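Home | Club Handbook | Build Guides | Set-up Guides | Parts List | Contact

Lirodum Student Robotics Club
Set-up Guide, Section 4: Fitting and Checking the Iron

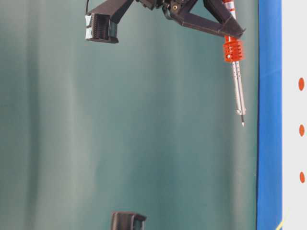 4.1 Before you start

This section covers fitting the soldering iron to the gripper, setting the tip height and running the cold check. It assumes that you have finished Section 3 (homing the arm) and that the arm has homed without errors at least once today. If you moved the bench or unplugged the controller after homing, go back and home it again.

You need:

- the Prametti bench controller, switched on, with the drive in HOLD
- the club iron and its stand
- the small screwdriver from the gripper drawer
- white tape
- one scrap board from the practice bin
- safety glasses for each person at the bench

Two students work at the bench during this section. One has hands on the iron. The other stays at the controller and does not leave it until step 18 is done. Decide who does which before you open the gripper.

CAUTION: The iron stays unplugged for all of Section 4. Check the plug yourself even if the last team told you it was out. An iron that was used in the session before yours can still burn you, so leave it in the stand until the supervisor clears it.

4.2 Fitting the iron

1. Put on safety glasses and tie back long hair.

2. On the controller, open TOOL and choose CHANGE. The arm moves up to the change position and stops. Wait for the HOLD light before you reach in.

3. Check the screw on the wrist hub. It should be snug. If it turns easily with the screwdriver, tighten it until it stops and no further. The hub is plastic and the thread will strip.

4. Check the tape on the fingertip block. Replace it if an edge has lifted. Old tape comes off cleanly if you pull it slowly along the block.

5. Open the gripper with the OPEN key. Keep your fingers out of the triangular bracket while it moves.

6. Hold the iron by the striped handle, tip down. Pass it through the bracket so that the orange collar sits just below the plastic.

NOTE: The collar must be clear of the bracket. If you clamp on the collar, the iron will rock when the arm changes direction, and the bracket will be too close to the hot end once you get to Section 5.

7. Ask your partner to press CLOSE once. Let go of the handle only when the HOLD light comes back on.

8. Hold the handle above the bracket and try to turn it with light pressure. It should not turn. If it does, open the gripper, seat the iron again and repeat step 7.

The iron does not have to hang perfectly straight. A slight lean is normal with this bracket, and the tip offset in 4.3 corrects for it. If the lean is more than the angle gauge allows, start again from step 5.

4.3 Setting the tip

9. Lead the iron cord up and over the cable hook, leaving a loop. Do not tape it to the thin black cable at the fingertip block. Those two need to move separately.

10. Choose TOOL, then TIP OFFSET. The controller shows the last saved value. Do not trust it, even if it was saved this morning. Every refit changes it a little.

11. Place the scrap board in the board holder and close both latches.

12. Jog the arm down in the large step size until the tip is a finger's width above the board, then change to the small step size.

13. Slide a piece of paper between the tip and the board. Jog down one small step at a time, moving the paper after each step. Stop when the paper begins to drag.

14. Press SAVE. Write the value in the bench log with both your initials.

CAUTION: Never jog down in the large step size with the tip near the board. A bent tip cannot be straightened and we keep only 2 spares in the drawer.

4.4 Cold check

15. Raise the arm to the change position and load the program COLD CHECK.

16. Stand back from the bench and press RUN. The arm visits each practice pad and stops a short distance above it. It does not touch the board.

17. Watch the tip at every pad. If it stops off to the same side each time, repeat 4.3. If it drifts further from pad to pad, the iron is slipping in the bracket. Press STOP and go back to step 5.

18. When the program ends, put the drive in HOLD and ask the supervisor to sign the log. You may not plug in the iron without a signature.

4.5 If something goes wrong

The gripper closes but the HOLD light stays off.
Look at the thin black cable where it enters the top of the fingertip block. If it has worked loose, tell the supervisor. Do not push it back in with the power on.

The iron slides down slowly.
Wipe the handle with a dry cloth. Solder flux and hand cream both make it slippery. If it still slides, the bracket may need replacing. Use the Bansal print file, version 2 – the older one has a wider opening and was made for the marker pen.

The arm stops partway and shows LIMIT.
The cord is usually too tight. Add slack at the hook and home the arm again (Section 3).

The paper drags at one corner of the board and not at the others.
The board is not level. Open both latches, brush out the holder and refit the board.

4.6 Teams going to the Vurnach meet

At the meet you get a bench and power but no cable hook, so pack one. The judges ask to see the cold check run once before they let you heat the iron. Practice 4.2 to 4.4 until you can do it without the guide open. Bench bookings for April are on the sheet by the door, and teams entered for the meet have first pick until the end of that month.

Continue to Section 5: First Hot Run.

Comments (4)

Oda Hägglund
Step 13 worked much better for us with receipt paper than with printer paper. You feel the drag sooner. Maybe worth a note?

Pankaj Lodhi
Agreed on the receipt paper, I'll put a roll in the gripper drawer. Please write in the log which paper you used, because the offsets won't match between the two.

benchtwo_team
can we do the cold check with the old marker pen bracket or does it have to be the new one

Pankaj Lodhi
New one only. The old bracket will close on the iron but it won't pass step 8.

Questions about this guide: ask at the bench or use the Contact page | © Lirodum Student Robotics Club | Back to top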